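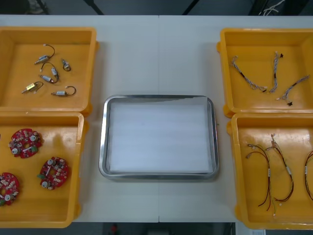 Equipment Planning Group
Minutes of the July meeting, Vosden site, meeting room 2

Present: representatives of Production, Finance, Quality and Maintenance.
Apologies: Purchasing.
The meeting opened at 2.00 pm.

1. Minutes of the previous meeting
The minutes were agreed, with one correction. Under item 4 the supplier of the replacement bench lighting should read Heffernan.

2. Kitting cell: request for a second station
2.1 Production presented its request for a second robot kitting station. Each kit is made up in a foam-lined steel tray and consists of a motor, a circuit board, a braided harness and a red and black lead set. The parts are supplied to the table in yellow bins.
2.2 Finance asked whether a second shift on the present station would meet the need. Production replied that the order from Dedel calls for 900 kits a week from the autumn and that a second shift alone would fall short by 200.
2.3 Quality supported the request in principle but wished the handling of harnesses to be settled first. The thin blue and white wires spread out below the black sleeve, and the grip position has to allow for this. Quality asked that the grip be taken at the sleeve wherever possible and that this be written into the specification. 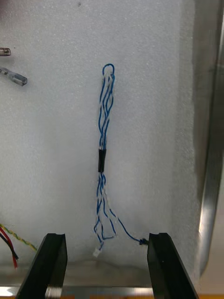

2.4 Maintenance reported that gripper fingers are at present bought singly and at short notice. It was proposed that spare fingers be held in stock for both stations and charged to the cell's own budget. Agreed.
2.5 Two quotations had been received for the second station, from Heffernan and from Bulell. The Bulell quotation includes installation but leaves out guarding. The Heffernan quotation includes both, with delivery in 11 weeks. The group did not feel able to compare the two as they stand.
Action: Purchasing to obtain a revised quotation from Bulell with guarding included.
Action: Quality to draft the harness handling clause.

3. Trays and foam
3.1 Production asked for 130 further trays. Finance queried the number and was told that it covers both stations and the trays held at goods out.
3.2 Approved, subject to the second station going ahead. Foam sheets to be ordered separately from the consumables budget.

4. Any other business
Maintenance asked that floor cabling be included in the layout drawing for the new station. Production to amend the drawing.

5. Next meeting
To be arranged once the revised quotation is received.

The meeting closed at 3.15 pm.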